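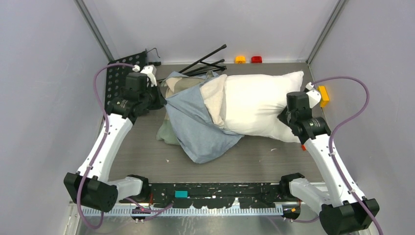
pillow going into its case, blue-grey beside the cream bit

ok pillowcase thread. been asked enough times this week, here we go

guest bed at our place is made up maybe 2 times a year, always the night before, always at 11pm. so yes I have opinions

first — wash the new cases before they go on. the Lirard ones come out of the packet stiff as cardboard. one warm wash, no softener, line dry if the weather's playing along

inside-out method. case inside out, arms in, grab the far corners, grab the pillow's corners through the cloth, then flip the whole lot down over it. works for doonas too but you'll swear more

don't do the chin thing. you know the one, pillow under the chin, shake shake shake. it's got your face all over it before the guest has even arrived

cuffs! fold the open end back on itself before you start. way less bunching than trying to feed a whole pillow down a long floppy tube

corners matter more than anyone thinks. pinch the case corner, push the pillow corner right up into it, then do the other. skip this and you get the sad empty ears

thread count, since someone will ask. my 400 ones are nice but they crease if you look at them. the cheap cotton from the Tirnitz market is softer after 42 washes or whatever were up to now. buy the cheap ones

size — measure the pillow not the label. mine's almost 80 cm long and "standard" case was having none of it. half the pillow hanging out like a tongue

storage: whole set goes inside one of its own pillowcases. sheet, fitted, other case, all in. no more hunting thru the linen cupboard for the matching one

ironing? no. smooth it flat with your hands while its still a bit warm off the line and call it done

someone asked about zips vs envelope. envelope. zips end up in your ear at 3am

right, fitted sheets another day, i need a cuppa first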